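Elogio de la pinza que todavía no trabaja sola

Llevo desde mayo construyendo una pinza en un taller compartido y mi casa no está más ordenada que antes. Lo digo para que nadie se haga ilusiones con el porvenir doméstico que prometen los folletos. En el folleto hay siempre una cocina luminosa, una familia delgada y un brazo articulado que guarda las copas. En el taller hay extensiones enrolladas, un hervidor comunitario y una discusión sobre quién se llevó la llave Allen pequeña.

Me metí en esto por culpa de Velimir Zupan, que imprime piezas en plástico con la paciencia de quien hace punto. Bautizó el proyecto Zorna, no explicó por qué y al cabo de unas semanas ya era tarde para preguntar. La idea cabía en una servilleta: una pinza de dos dedos que uno lleva en la mano, con la que se agarran cosas corrientes mientras se graba cómo se agarran. Después, con suerte, un brazo aprende de esas grabaciones. Entretanto el brazo somos nosotros.

Esa es la parte que el público lleva mal. Cuando cuento en una cena que paso las tardes levantando cajas con una pinza que podría soltar para levantarlas con los dedos, se hace un silencio compasivo. Mi cuñado me preguntó si me pagaban. Luego me preguntó si pagaba yo. Lo segundo es lo correcto: la cuota del taller sube cada otoño y el filamento no lo regalan.

Y sin embargo defiendo el método. La mano sabe muchísimo y no suelta prenda. Uno cree que coger una caja es cerrar los dedos, hasta que intenta hacerlo con dos tiras de goma negra y descubre que llevaba toda la vida inclinando la muñeca, tanteando el canto y corrigiendo a medio camino sin enterarse. La primera versión de Zorna tenía los dedos rígidos y trataba los objetos como un portero de discoteca. La tercera los tiene blandos, con una almohadilla rugosa por dentro, y hay que reconocer que ha ganado en modales. 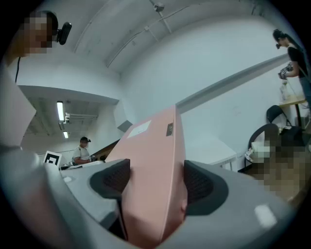

Mi queja va por otro lado. En Hondholm, el local donde nos reunimos, se ha instalado una superstición importada de las empresas grandes: que la automatización consiste en quitar gente de la habitación. Conté a los presentes una tarde, por fastidiar, y éramos ocho alrededor de una tarea que consistía en cambiar cosas de sitio. Ocho adultos con estudios. Si eso es prescindir de la mano de obra, que venga mi abuela a explicármelo.

Shewit Ejigu, que lleva la electrónica y tiene menos paciencia que yo con la metafísica, sostiene que la cuenta está mal hecha. Según ella, el trabajo no desaparece: se muda a un rato anterior y se sienta en una silla peor. Lo dijo soldando, sin levantar la vista, y me pareció lo más sensato que se ha dicho allí dentro desde que abrieron.

Lo que me irrita es que ese rato anterior no se cobra ni se menciona. Vendton, la tienda que nos vende los motores, anuncia en su catálogo «autonomía desde el primer día». El primer día nosotros estuvimos buscando un tornillo. El segundo vino Kos, nuestro servidor de segunda mano, a comunicarnos que el disco estaba lleno, y perdimos más de siete horas de grabaciones por no haber leído el aviso. Autonomía tuvo él, desde luego.

Propongo algo modesto: que cada aparato que presuma de hacer las cosas solo lleve en la caja, en letra legible, cuántas tardes ajenas costó. Los vinos traen la añada y los yogures, la caducidad. Un robot doméstico bien podría traer el recuento de las veces que alguien levantó la misma caja antes que él.

Supongo que en Vendton lo pondrían en el reverso, junto a la garantía. Yo, por mi parte, tengo que volver al taller: Velimir ha impreso otra carcasa y los agujeros, dice, esta vez coinciden casi todos.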